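Plomau · Comunidad de ayuda · Mobiliario y superficies

Pregunta: Conservación de una mesa de madera clara de uso compartido

Consulta remitida por Sneha Malhotra, centro Lullden

Solicito orientación sobre el cuidado de una mesa de madera de tono beige pálido, con esquinas redondeadas y veta muy tenue. En julio se autorizó al personal a dejar sobre ella su taza. La nuestra es de color verde salvia, con interior de acero inoxidable.
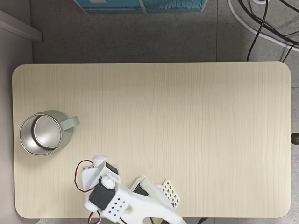
Desconocemos el acabado aplicado por el fabricante. ¿Procede exigir posavasos? ¿Qué producto de limpieza se recomienda para uso diario?

2 respuestas

Respuesta de Dixit (850 puntos)
Mientras no se conozca el acabado, conviene limitar la limpieza diaria a un paño de microfibra apenas humedecido, pasado en el sentido de la veta, y secar a continuación. Deben evitarse la lejía, el amoníaco y los estropajos. Una taza con aislamiento transmite poco calor por la base, pero la condensación y los derrames pueden dejar cerco igualmente.
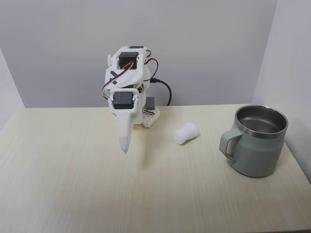

Se aconseja, por tanto, el uso de posavasos de corcho o fieltro. Asimismo, los envoltorios y demás objetos pequeños deberían retirarse al término de cada jornada, antes de pasar el paño. Para identificar el acabado, consulte la ficha del proveedor o pruebe cualquier producto en la cara inferior del tablero.

Respuesta de Breridix (50 puntos)
En nuestra oficina usamos jabón neutro y sin problema. Lo del posavasos, según criterio de cada centro.

Consulta vista 1,228 veces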